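스틸톨데일 데님 재킷 보관·손질 자주 묻는 질문

스틸톨데일 수선실에 자주 들어오는 문의를 모았습니다. 데님 옷을 집에서 빨고, 접고, 보관하는 방법에 대한 내용입니다. 답이 없는 질문은 페이지 아래의 문의 양식으로 보내 주십시오.

데님 재킷은 얼마나 자주 빨아야 합니까?

정해진 횟수는 없습니다. 매일 입는 분이라면 한 계절에 두세 번이면 보통 충분합니다. 냄새만 조금 나는 경우에는 바람이 통하는 곳에 하룻밤 걸어 두는 것을 먼저 권합니다. 목 부분의 때는 젖은 천에 중성세제를 조금 묻혀서 그 부분만 닦을 수 있습니다.

세탁기에 넣어도 괜찮습니까?

안쪽 라벨에 물세탁 금지 표시가 없으면 가능합니다. 뒤집어서 단추를 모두 잠그고, 찬물에서 약한 코스로 돌려 주십시오. 첫 세탁은 반드시 단독으로 합니다. 진한 인디고 색은 처음에 물이 많이 빠집니다. 탈수는 짧게 하는 것이 좋습니다. 길게 하면 주머니 테두리에 흰 줄이 생기고, 이 줄은 나중에 없애기 어렵습니다.

접기 전에 꼭 바닥에 펼쳐야 합니까?

꼭 바닥일 필요는 없지만, 재킷 전체가 들어가는 평평한 면이 필요합니다. 침대 위는 푹신해서 선이 잘 맞지 않습니다. 먼저 손바닥으로 주머니와 밑단을 눌러서 주름을 펴고, 앞단의 단추 줄이 꼬이지 않았는지 봅니다. 단추 줄이 곧으면 그다음 접는 선도 쉽게 맞습니다.
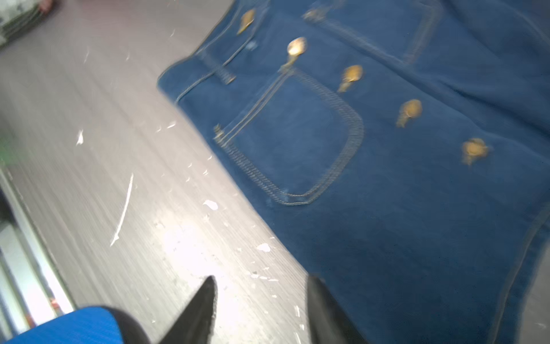 금색 단추가 어두워졌습니다. 닦아도 됩니까?

마른 부드러운 천으로 가볍게 닦는 것은 괜찮습니다. 무늬가 도드라진 단추는 틈에 때가 남기 쉬우니 마른 면봉을 쓰십시오. 금속 광택제는 권하지 않습니다. 광택제가 천에 묻으면 단추 둘레에 얼룩이 남습니다. 주머니 모서리의 리벳도 같은 방법으로 손질합니다.

어떤 순서로 접습니까?

단추를 잠그고 등이 위로 오게 뒤집습니다. 양쪽 소매를 등 쪽으로 접고, 밑단을 잡아 어깨 쪽으로 한 번 올립니다. 두꺼운 솔기가 같은 자리에 겹치면 자국이 깊어지므로 조금 어긋나게 접어 주십시오. 세 번 이상 접는 것은 피합니다.

옷걸이에 거는 것과 접는 것 중에 무엇이 좋습니까?

자주 입는 동안에는 어깨가 넓은 옷걸이가 편합니다. 오래 넣어 둘 때에는 접는 쪽을 권합니다. 무거운 데님은 얇은 옷걸이에 걸면 어깨가 튀어나옵니다.

보관 상자는 어느 크기를 골라야 합니까?

성인 재킷 한두 벌에는 겔포트 상자 236번, 네 벌까지는 921번이 맞습니다. 상자 안에 습기 제거제를 하나 넣고, 옷에 직접 닿지 않게 놓아 주십시오. 10월쯤 꺼내서 입기 전에 하루 정도 바람을 쐬면 좋습니다.

단추나 주머니 수선도 받습니까?

네, 받습니다. 단추 교체, 주머니 박음질, 밑단 수선이 가능하고 기간은 대략 14일입니다. 떨어진 단추가 있으면 버리지 말고 같이 보내 주십시오. 같은 모양의 단추가 없을 때에는 비슷한 것을 먼저 보여 드리고, 확인을 받은 다음에 작업합니다. 세탁을 하고 완전히 말린 옷만 접수합니다.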